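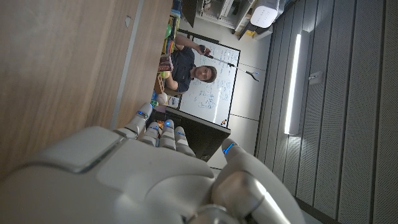 Last changed: May

Workroom and office assistant (part-time)

Zatport is looking for someone to keep our shared workroom in order and help with the day-to-day running of the office. The post is six hours a week, split over two mornings. Pay is £600 a month. You would report to Gwilym Bowen, who looks after the building, and would cover the phone when he is out.

The workroom is carpeted and has wooden-topped tables, a back desk and a whiteboard. People use it all day and leave things where they last needed them. A good part of the job is putting those things back.

What you would do

Clear the tables at the start of each morning and wipe the tops. Some tables have a rectangle marked out in tape. Leave the tape down, and if a piece lifts or tears, replace it along the same line.

Collect mugs and wash them. 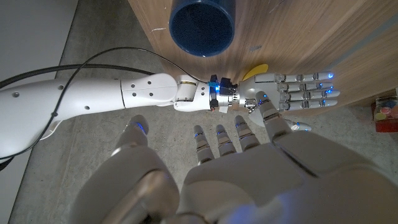
Small items such as the coloured blocks, the toy eggs and the balls go in the labelled tubs on the shelf by the door. If you find something with no tub, put it in the tray marked Wieczorek (the name of the supplier we had the tray from) and Efthymia Dimitriou will sort it.

Printed cards and flyers left on the tables should be stacked on the back desk. Please don't throw any paper away without asking.

Copy the whiteboard notes into the room book if someone has written "keep" next to them. Otherwise leave the board alone. People come back to their notes days later.

Answer the phone, take messages and pass them on the same morning. Order tape, board pens, tea and washing-up liquid from Gunddale when stocks are low.
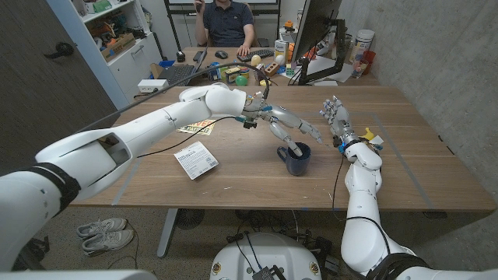 Do I need office experience?
It helps with the phone work, but we will show you everything else in your first week. We would sooner have someone who is steady and turns up on time.

What we ask for

You should be comfortable on your feet for most of a morning and able to write a clear message by hand. You will need to use email and a simple stock sheet. There is some bending and reaching under tables. A reacher tool can be used for this if you prefer.

Keys and alarm training are given by Eilif Backlund before you start.
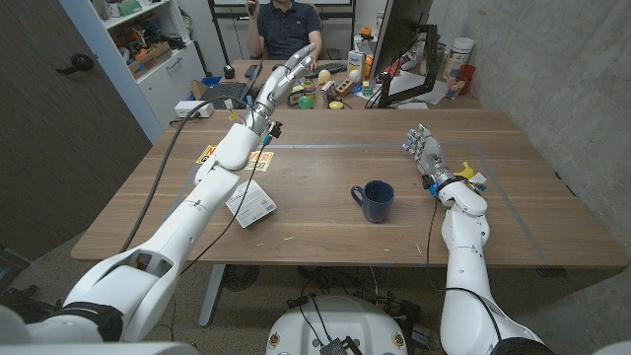 How to apply

Send a short letter and the name of one referee to Efthymia Dimitriou, Zatport, Forkenitz House, quoting reference 732. A CV is welcome but you don't have to send one. Applications close at midnight on the last Sunday of May. Visits to the workroom beforehand can be arranged with Gwilym.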